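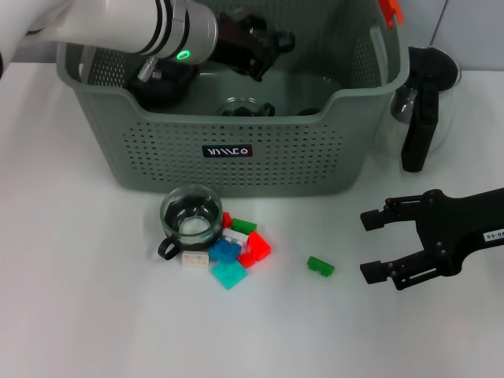
Hustbridge Grizzlies Football, Coaching Staff

Defensive coordinator wanted (part-time, paid)

Hi all, I'm the head coach of the Grizzlies, and I need somebody to run my defense. I've been calling it myself since the spring, on top of everything else, and if you saw us give up 3 touchdowns in the fourth quarter at Putthorpe then you know how that's going. I'm an old offensive line guy! I can teach a kid to pull and trap all day long, but ask me to disguise a coverage and I start to sweat.

We're a semi-pro club playing in the Grisia League, eleven-man, full contact, with a roster of working adults (nurses, roofers, a couple of college kids who aged out of their programs). We run a 4-3 right now. I'm not married to it. If you're a 3-4 person and you can make it work with the linebackers we've got, come and sell me on it.

What you'd be doing: putting in the game plan each week, running the defensive half of two evening practices, calling it on game day from the booth or the sideline, your pick, and sitting down with me for film. Film is the part people underestimate. Plan on a good chunk of your free time going there, and bring your own laptop.

I'd like you to have coached a position group at high school level or higher. Calling plays before would be great but I'll talk to a strong secondary coach who's ready to move up. You'll need a current first aid card and a background check, and the club pays for the check.

The money is $100 a practice and the same for games, plus gas for away trips over 80 miles. It won't change your life, I know. You do get a good group of players, a home field at Durrani Park that finally has decent lights, and a head coach who will stay out of your headset (mostly).

The job starts as soon as I find the right person, with a contract through the end of the playoffs in November and first crack at next season if we both like how it went.

To apply, send me a page on your coaching background and one defensive call you love, with a few lines on when you'd use it. Drawings are fine, so are photos of napkins. Mail it to Head Coach, Hustbridge Grizzlies, P.O. Box 869, Hustbridge, or hand it to me after any home game.

Posted September 2021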